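**Studmont shared desk area: progress to end of January**

Work is on schedule. Of the 4000 granted, 2207 has been spent. The largest item was wall panels from Palacios, at 600. Supplies for the desks came to 247.

The old shelving has been removed and the shared table is in use. Wayne Arsenault drew up a short list of what may stay on it: a pen holder, a tray for papers, one bowl, and drinks with a lid. Everything else goes back to the cupboard at 5 p.m. Most people keep to this. The cupboard needs labels, which Harpreet Morin will print in February.

Still open:

- second lamp (ordered from Fesby, not delivered)
- gap between panels, to be closed with a trim strip
- wipe-down of panels, marks included

The first picture has the table with the mesh pen holder, the yellow tray and the clear bowl. The second is a close view of gray panels and the narrow gap between two of them.

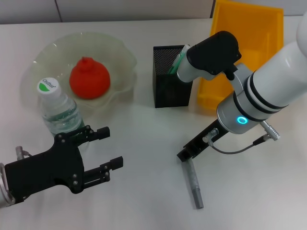
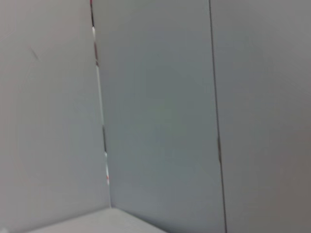
Vernon Ouellet asked that the trim be bought before the second lamp, and that any money left over go toward another tray, as one will not hold the papers from both teams.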